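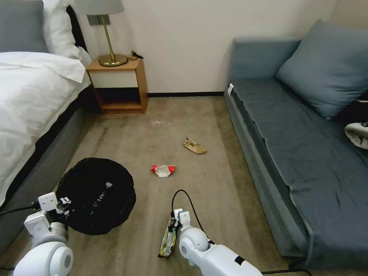
She edits sound for a living and has done it for 18 years, mostly podcasts now, some audiobooks, a bit of corporate training stuff she won't name. Asked that I don't name her either. Fine. We talked on the phone, her eating crackers through most of it.

First question, how does somebody get into this. Long pause.

"I was cleaning up tapes for a local history group in Akthorpe. Old people talking about the mill. Hiss all over it. I got paid 200 dollars for the whole box and I thought I was rich."

The box took her the entire winter. She learned on it, she says, mostly by wrecking things. Took out so much hiss that the voices sounded like they were underwater. Had to start over on most of the tapes.

"You get greedy. Everybody gets greedy with noise removal the first year. Leave some of it in. A room has a sound, people want to hear the room."

What does she use? Fimport for the rough cut, a program called Latia for cleanup. Old version of Latia. She doesnt like the new one, they moved the fade tool into a menu and she's still mad.

"I have hit that key so many times a day for so long. And then one update and it's gone. So I went back."

On rates she is blunt. Charges by finished hour, and a client who sends a bad recording pays more. Her longest job was an audiobook for a small press, Rutherford, with 345 separate files, none of them named in order.

"File names like 'new', 'new new', 'use this'. I spent two days just listening to find out where chapter one was."

Did she bill for it?

"I did not. I would now."

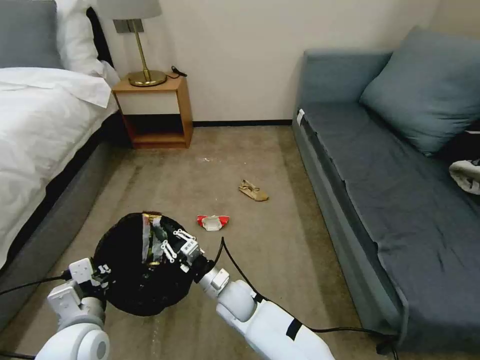 AKTHORPE, March

Second call, shorter. I wanted to ask about breaths, since every beginner I know cuts them all out.

"Don't. Please. Turn them down a little if they're loud. If you cut every breath the listener starts holding theirs, I swear." She does take out mouth clicks, one by one, by hand. Up to 3 passes on a bad one, then she stops and lives with it.

Headphones or speakers? Both. Headphones for the edit, then a cheap kitchen speaker for the last listen, while she does dishes. If she misses a word over the water she goes back and fixes the level.

And advice for someone starting out? She groaned at that. Then:

"Record your own voice and edit it. You'll hate it, everybody does, but you learn very fast what a bad edit feels like when it's you talking. And back up your files befor you touch anything."

She had a deadline at four and had to go.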